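The first thing a visitor notices about the Drornura community workshop is how much of the work is done sitting down. The benches are low, the chairs are borrowed from the hall next door, and the tables are kept clear until a job is brought out.

The workshop's coordinator, who has managed the program at Veltetby for four years, spoke with us about the small parts that pass through the room and how they are sorted, stored and reused.

"People expect us to talk about the big repairs," the coordinator said. "Most of our day is strips, seals, pads and offcuts. If those are put away properly, the rest of the work follows."

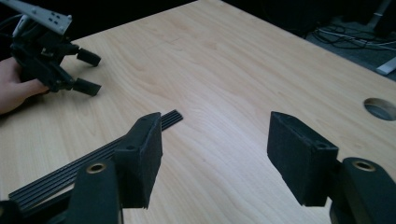 By the Reteo Newsletter editorial desk
Published 2024-04-04

The ribbed black strip lying on the light wooden table is the sort of item the coordinator had in mind. Lengths like it are set out on bare wood, where the ridges show up clearly, and are checked one at a time.

"You lay it flat and you look along it," the coordinator said. "A squared end can be used as it is. A ragged end goes back to be trimmed. We ask members not to coil anything shorter than 40 centimetres, as it never sits straight again."

Storage was reorganized in October, when a grant from the Lindqvist fund paid for shelving along the back wall. There are now 94 labelled drawers. Strips have their own rack, and each length is marked on a paper tag at one end.

Asked whether members had welcomed the change, the coordinator was measured. "There was some grumbling about the tags. It adds a minute to every job. Against that, we used to spend 30 minutes at closing time working out what belonged where."

The tables remain a point of pride. They are wiped down at the end of each session and no cutting is permitted on them. A separate board is provided for that purpose beside the sink.

The coordinator hopes to add a second rack before winter. "We have the wall space," the coordinator said. "We are waiting on a quote for the brackets."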